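Stestora » Teaching » Robotics practical » Handout 4

Handout 4: Comparing grippers and camera positions

Read this before the session. It covers the two grippers, the two cameras and the way trials are written up. Bring your log sheets from Handout 3, as the arm settings carry over.

1. What is being compared

There are two grippers. The Lareo has rounded, padded fingers and closes slowly. The Fakley has narrower fingers with a flat inner face and closes faster. Both fit the same arm and both run from the Karaki controller, so a change of gripper does not mean a change of program. Change the gripper name in the settings file and restart the controller. If you forget the restart, the old finger limits stay in force and the gripper will stop short.

Each group runs 22 trials with each gripper. Trials that stop on a controller fault are repeated. Trials that fail for any other reason are kept.

2. The wrist camera

The wrist camera travels with the gripper. Its view is close and detailed, but it has two limits you need to allow for. The first is focus. Anything very near the lens is blurred, and that nearly always includes the gripper's own finger. The second is cover. A finger can take up a third of the view, and whatever lies behind it is lost until the wrist turns.

Small parts with bright metal edges, such as clips, usually stand out well even when the space above them is dark. Thin clear plastic is harder. It may show only as a faint line along its edge, and the detector will often miss it. Cables on a striped carpet fall somewhere between the two.

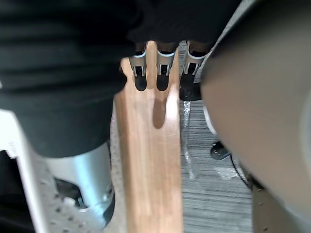 3. The head camera

The head camera gives the wide view. Use it to choose a target and plan the approach, then hand over to the wrist camera for the last part of the reach. The handover distance is set in the controller and should be left alone unless you are doing the extra task in section 5.

Light matters more here than at the wrist. Daylight from one side can make the window the brightest thing in view, and the exposure will follow it. With the blinds closed on the other part of the wall the bed stays evenly lit, and a dark or coloured garment on a white duvet is easy to separate from what it lies on.
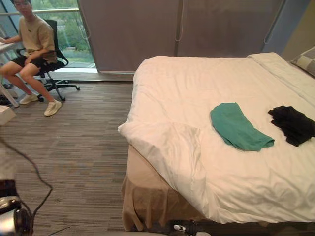 Cloth has no fixed shape, so the detector returns an outline and a suggested grasp point, and the grasp point is often poor. It tends to pick the middle of the garment, where the fabric lies flat and there is nothing to close on. A fold or a raised edge is better. You may move the grasp point by hand, but mark the trial with an M if you do – those trials are scored separately.

4. Writing up a trial

Record the gripper, the object, the camera in use at the moment of closing, and the result. Results are held, slipped or missed. An object that is lifted and then dropped counts as slipped.

If the controller shows code 403, the arm has refused a move outside its limits. Clear it, move the arm back to the start position and repeat the trial. Do not raise the limits.

5. Extra task

Groups that finish early can shorten the handover distance and run 9 more trials with the Fakley. Compare the missed trials with your earlier set and say which camera was in use for each.

Log sheets go in the tray by the door at the end of the session. Handout 5 deals with finger pads and wear.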